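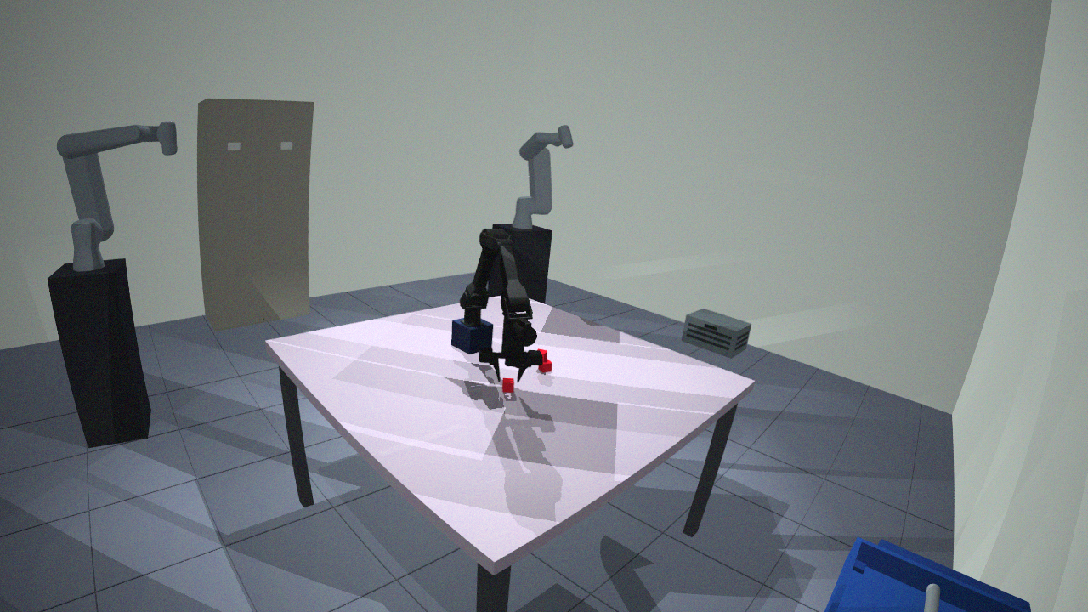 A square table with a pale top and dark legs.

About Us Products Newsroom Careers Contact

Newsroom > Press Releases > Company News

Honetti to Open Second Furniture Workshop in Salinas

SALINAS, 2018-01-22 - Honetti, a maker of tables and seating for schools, libraries and public offices, announced that it will open a second workshop in Salinas in February. The new site will create 60 jobs and will handle final assembly, packing and repair for customers throughout the region.

The company has signed a long-term lease on the former Priscombe warehouse. Renovation of the building is complete, and hiring is under way for assembly, shipping and customer service positions. Applicants do not need previous experience in the furniture trade. Paid training lasts 2 weeks.

"Our customers have asked for shorter delivery times and for a place where worn furniture can be repaired," said Ximena Fuentealba, chief executive of Honetti. "The Salinas workshop allows us to offer both."

The first order to be completed at the site is a delivery of 700 tables for Gadovum, which operates study centers and shared offices. Under the agreement, Honetti will also take back 100 older tables for repair and resale.

"We expect to furnish our new locations before the spring term," said Santino Cáceres, director of facilities at Gadovum. "Having a supplier close by will make later repairs much easier to arrange."

Existing Honetti customers will keep their current account contacts, and open orders will ship as scheduled.
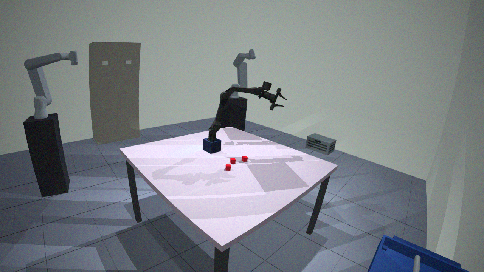
About Honetti

Honetti designs and builds furniture for shared and public spaces. The company is privately owned and sells directly to institutions. Requests for interviews may be sent to the Honetti press office.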